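Filed under: Lists > Arm-Learning > Data collection

Re: How many demos before you trust it?
Jul 14, 2018

Hello all,

> We've got the arm bolted down and the teleop working, and now
> we're arguing over how to collect. One half of us wants to lay the
> table exactly the same way every time until the policy does
> something sensible. The other half wants it messy from day one.
> How are other people doing it, and how many runs before you
> train anything? Also, do you throw away the bad ones?

Messy, but not from day one, would be my answer. I've been through this twice now, once on the old Clirnanico rig and once on the one we're running at the moment, and I got it wrong in opposite directions.

The first time we kept everything tidy. Same plate, same cup, same spot, marked out with tape. We recorded 154 runs like that and I was very pleased with myself, and then somebody nudged the plate over by the width of a thumb and the arm went and closed its fingers on thin air with tremendous confidence. It had learned the tape, more or less. All that work and we had a very expensive way of playing back a recording!

So for the second go I swung right over and tipped the toy box out on the table before every run. That was worse in a way, as the person driving was making it up as they went along. Sometimes they'd go for the fruit first, sometimes they'd clear a path, sometimes they'd change their mind halfway (guilty). The training loss looked lovely and the arm dithered.

What we do now is fix the job and shuffle the table. The job gets written down as one plain sentence before anyone touches the controls, something like "put the strawberry on the oval plate", and the driver sticks to it. Then we lay things out, do 9 runs, and change the layout. Things are allowed to be on their sides, the cup especially, and a see-through plate goes in whenever we can manage it – they're a pain for the cameras and I'd sooner have them in the training set than meet them later.

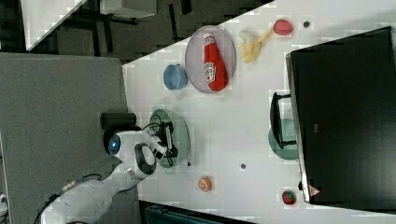

One of our layouts, with the ketchup on the big plate and the cup tipped over next to it.

I like having two strawberries out at once, by the way. If your sentence says "the strawberry" and there are two, you find out very quickly how sloppy your wording is. We had to go back over 27 runs and relabel them with "nearest the banana" or whatever fitted, and it took most of a wet afternoon. Write the sentence after you've laid the table, never before. I know I said it gets written first, I mean first before driving!

On the bad ones: keep them, but tag them. We've got three tags, which are good, clumsy and failed. Clumsy is for when it got there in the end but you wouldn't want it copied, such as a double grab or a long pause while the driver scratches their nose. We train on good only. The failed ones turned out handy when we wanted something to tell us if a run had worked, and I was very glad I'd ignored the advice on the Faststead forum to bin them.

How many? I'd train something small after five layouts just to check the files are sane. Don't expect it to do anything clever. We found a whole session where the gripper channel was stuck on "open" from start to finish, and you'd never spot that by looking at a folder full of files. After that, carry on until the new layouts stop surprising it, and I'm afraid I haven't got a nicer number than that.

One small thing on drivers. Swap them every so often, but not in the middle of a layout. Ours have very different habits (one comes in high and drops straight down, another sort of swoops) and if you mix them up inside one layout the arm tries to average the two.

If anybody has the Brunano logging script working with more than one camera, could you post it? Mine drops frames after a few minutes and I've run out of things to blame. I'm happy to swap it for our tagging sheet, which is only a spreadsheet but does the job.

Cheers for now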